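Trevari Allotment and Garden Sheds
Home | Plots | Shed Notes | Seed Swap | Calendar | Contact

Spring Shed and Storage Checklist, With Comments
Tuesday, May 1, 2018
By the Trevari site inspector

Good morning, everyone, and thank you for leaving your sheds unlocked for me. I went round all 37 of them over the last part of April, with a clipboard and a thermos, and I have to say it was a lovely way to spend the mornings, even the drizzly ones. What follows is the same checklist I carried, with my comments written in after each item, so you can go through your own shed with it and see where you stand. Nobody failed outright. A few of you have a little tidying to do, and you'll find a slip in your door with the item numbers on it.

1. Door, latch and hinges
Door opens all the way and stays open. Latch can be worked from inside.
Comments: Mostly good. The sheds along the north hedge have swollen over the winter and a few doors have to be shouldered open, which is no fun with a tray of seedlings in your arms (I speak from experience). Please plane the bottom edge or ask for a hand at the next work morning. Two sheds have a hasp on the outside and nothing at all on the inside. I'd like those changed before the end of the month, please.

2. Floor and walkway
Clear path from the door to the back wall. No loose boards, hoses or cord underfoot.
Comments: This is the one I wrote about most. I know how it goes, you come in with your hands full and set things down on the floor meaning to come back to them, and by the end of the season there's a rake lying tines up behind the bag of potting mix. Hang the long tools with the heads down. Coil the hoses. If you have a soft board by the door, mark it with tape today and fix it when you can.

3. Small items and hand tools
Sharp edges covered or facing away. Small things sorted before they go back on a shelf.
Comments: I'm a great believer in laying everything out on a clean floor once a year and having a proper look at it. You find the pruners you bought a second pair to replace, and you find the broken things you've been stepping around. Give yourself an afternoon for it, and put the kettle on first.

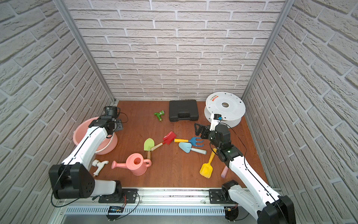 Item 3: household and gardening items laid out across the floor for sorting.

While you have it all out, run a thumb along the handles (gently!) and feel for splinters. A bit of sandpaper and a rub of linseed oil will see most of them through another year. Rags with linseed oil on them must be laid flat outdoors to dry, never balled up in a bucket, as they can heat up and catch fire by themselves. I found balled rags in one shed and I'm afraid I moved them outside without asking. I hope you'll forgive me.

4. Fuel and liquids
Gas in an approved can with a tight cap. Nothing in drink bottles. Labels readable.
Comments: Much better than last spring, and I was so pleased. We did have one soda bottle with something blue in it, and the owner and I agreed it was probably windshield fluid, but "probably" is the whole trouble. If you pour something out of its own container, write on the new one straight away, with the name and the month. Fill mowers outside on level ground with the engine cool, and take your time over it. 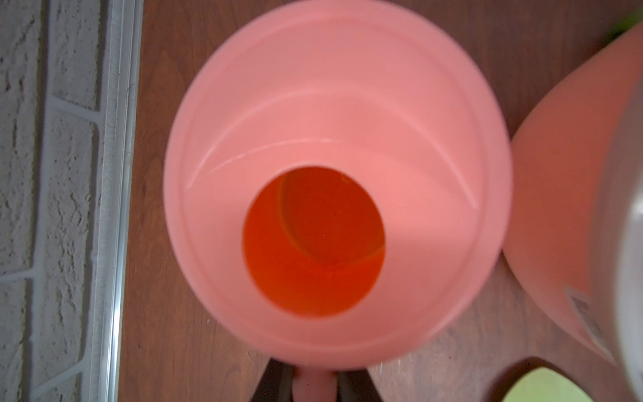

Spills should be soaked up with cat litter or sawdust and swept into a lidded metal can. We keep a sack of litter by the tap for anyone who needs it, and it's paid for out of the plot fees, so please don't be shy. Keep whatever you use for fuel well apart from whatever you use for birdseed or feed, and mark the fuel things with a stripe of paint.

5. Garden chemicals
Up high or in a locked box. Original packaging. Nothing out of date.
Comments: There are still some very elderly boxes about. One tin of slug bait had lost every word of its label. Don't put these in the trash and please don't tip them down the drain by the gate. The Zulinus depot takes them on collection days, and I'm happy to carry a box over for anyone without a car.

6. Shelves and heavy items
Heaviest things lowest. Shelves fixed to the wall.
Comments: I gave every shelf a firm tug. Seven or so wobbled, and most of those only wanted a longer screw. Paving slabs and bags of sand belong on the floor against the wall, where they can't come down on anybody's foot. The Plondia brackets in the newer sheds are holding up nicely, though one had been put in upside down.

7. Cords, lights and heaters
No cracked insulation. No heaters left plugged in. Lights away from stored straw.
Comments: Extension cords were the other big one. If the outer jacket is split, the cord is done, and tape doesn't make it good again. Everyone with power on the Asfaw Lane side should press the test button on the outlet once a month.

8. Ladders
Feet in place, rungs sound, stored flat or chained.
Comments: Two wooden ladders had been painted, which hides cracks, so I've asked for those to be retired. They'd make very handsome bean supports.

If you have a slip in your door, put your initials beside each item once it's done and drop it in the box by the notice board. I'll be back round to look at those sheds only, and I'll knock first.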